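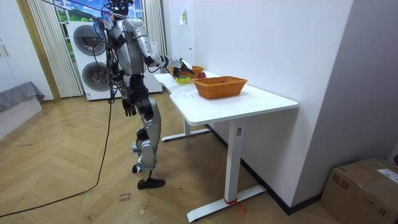 5. Setting out the desktop

A desk organiser is only worth the space it takes up, and many of them aren't worth it. The Gumolora baskets are sold as a pair with the Killesbridge desk, and the leaflet in the box promises a "calm and clutter-free day", a claim we would treat with some caution. A basket does not make anything tidy. It gives you a place to put things, and if you never empty it you have a heap with sides. Still, the pair can be useful if the two sizes are given separate jobs and kept well apart, with the larger one nearer the front edge of the top and the smaller one further back, as they are here. Read this section through before you start filling them.

Before you begin

The frame must be assembled, level and tightened (section 4). Do not set out the top on a frame that still rocks. You will only have to clear it again.

You will need:
Both baskets, large and small
A damp cloth and a dry cloth
One roll of low-tack tape, for marking out
A tape measure

Note: Any low-tack tape will do. Akomen sells its own at the checkout, and we could find no difference between that and an ordinary roll apart from the price.

5.1 Placing the baskets

1. Lower the top to sitting height. Wipe it with the damp cloth, then the dry one. A white top shows every crumb, so you may as well start clean.

2. Sit or stand where you will normally work. If your top has a curved cut-out, that is your place. Rest both forearms on the surface and note where your elbows come to. Nothing should live inside that area, whatever the leaflet shows.

3. Put the large basket down empty, on the nearer part of the top, with its whole base on the surface. The sides flare, so measure from the rim and not from the base. Leave 5 cm between the rim and the edge of the desk.

4. Put the small basket towards the far end. You should be able to reach into it without leaning your weight on the desk. If you can't, bring it forward until you can.

5. Leave a clear strip between the two baskets. Keep it for whatever you are using at that moment: the tape, a pen, a cup. If the strip fills up, something in it belongs in a basket or in another room.

6. Mark two corners of each basket with short pieces of tape and work like that for a day or two. Most people move at least one basket. Peel the marks off when you have settled on the positions.

CAUTION: Do not leave tape on the top for longer than a week. The makers say it lifts off cleanly at any time. Ours did not. 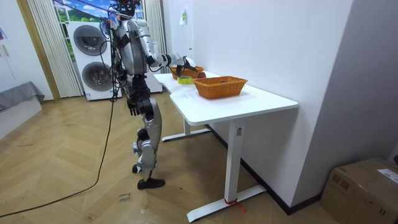
Fig. 2. Both baskets in position, with the tape lying between them.

5.2 Deciding what goes where

Large basket: flat and bulky things you handle every day, such as post, a notebook, headphones or a charger. It has no lid and no dividers. Dividers are offered as an extra, and we suggest using the basket for a month before spending anything on them.

Small basket: small things that would otherwise roll away. Paper clips are a poor choice, as they work their way into the weave and have to be picked out one at a time. Put them in a tin first.

Fruit: an apple on the desk is fine and probably does more good than anything else on it. Stand fruit beside the small basket or inside it, but not underneath other things. Wicker marks if juice gets into it, and the "wipe-clean finish" described on the label wipes clean only if you get to it at once.

Note: An empty basket is not a fault. If you have nothing to put in the large one, leave it empty or take it off the desk. You paid for the space as well as the basket.

5.3 Checking the clearance

1. With both baskets in place, raise the top slowly to full height. Keep one hand near the button.

2. Watch the baskets. They should not creep or tip. If one does, check the feet again (section 4) before blaming the basket.

3. Check the far end for shelves, sills and lamps. A basket rim will catch on these well before the desk itself does.

4. Lower the top again and check that nothing has been left underneath it.

CAUTION: Take everything breakable off the top before changing the height. The 40 kg limit printed on the carton applies to a load spread evenly over the whole top. It tells you nothing about a full mug on the far corner.

5.4 Looking after wicker

Dust once a week with a dry brush. Do not soak the baskets, and do not dry them on a radiator. In January, when the heating has been on for some time, the strands may become brittle. Hold a damp cloth against them for a minute and let them dry on their own.

Snags can be trimmed with nail scissors. Do not pull them.

The Gilmartin polish recommended in the leaflet is optional. We tried it on one basket and left the other alone, and after a winter we could not tell which was which.

5.5 If it isn't working

The baskets are always full: empty them on Friday afternoons. Buying a third basket will not help.

The small basket is never used: it is too far back. Repeat step 4 of 5.1.

The top still looks untidy: look at the cables before you look at the baskets. Cable routing is in section 6.

Section revised 2024-09-06 by Sânziana Surdu. Spare parts are listed on page 81.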